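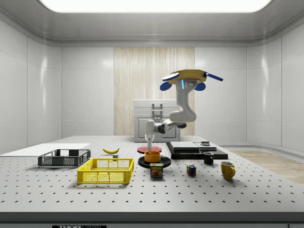 Orange cup on a black plate, with a can of SPAM in front.

Banners and placards from the kitchen table

By Eduardo Meireles
22 September 2025

When the county announced it was closing the Zarden Street clinic, our end of Lornow decided to march, and I found myself in charge of banners for 126 people. I had never painted so much as a yard sale sign. We have had three marches now, plus a long afternoon on the county building steps handing in 1022 signatures, and I've learned a few things that might save you some bedsheets.

Start with the sheet. An old flat cotton one is what you want, the more washed the better. New sheets have a finish on them that makes the paint bead up, so if you have to buy one, run it through a hot wash first and leave out the fabric softener. Iron it while it's still a little damp. I know, I know, but letters painted over a crease look crooked forever after.

Cover the table with a cheap plastic shower curtain. Newspaper sticks to the back of the cloth and you will be picking headlines off it for a week (my wife still finds bits behind the radiator).

For paint, leftover latex wall paint is fine and much cheaper than anything from the craft aisle. Thin it with a splash of water until it runs off the brush like heavy cream. Dark letters on a pale sheet read best from across a street, and a foot tall is a good size for them. Sketch them first in chalk, and start from the middle letter and work outward both ways. Our first banner said SAVE OUR CLIN in lovely big letters and then IC in very small ones. We carried it anyway, and a lady from the radio said it had character!

Cut a few half-moon flaps in the cloth once it's dry, each one as big as your palm, so the wind can get through. Fold the top edge over and sew a sleeve for the pole - a running stitch by hand is plenty. If you don't sew, iron-on hem tape holds for a day, but not for a rainy one.

Placards are easier. Two pieces of corrugated cardboard, glued with the ridges running in opposite directions, will stay flat all afternoon. Go over the front with clear packing tape if the sky looks doubtful. Ask your local police office about sticks before you buy any. Ours won't allow wood, so we roll cardboard into tubes and tape them, and they're kinder on the hands too.

Spills happen. Latex paint comes out of clothes with cool water and dish soap if you catch it wet. Once it has dried, try rubbing alcohol and an old toothbrush, and test it on an inside seam first.

To store a banner, roll it around a gift wrap tube with the painted side out. Folded paint cracks and sticks to itself, and our March banner spent the spring folded in a hot garage, so I had to do the whole O over again.

The next march leaves from the Nasrallah store parking lot, and I have 4 sheets left if anybody wants one.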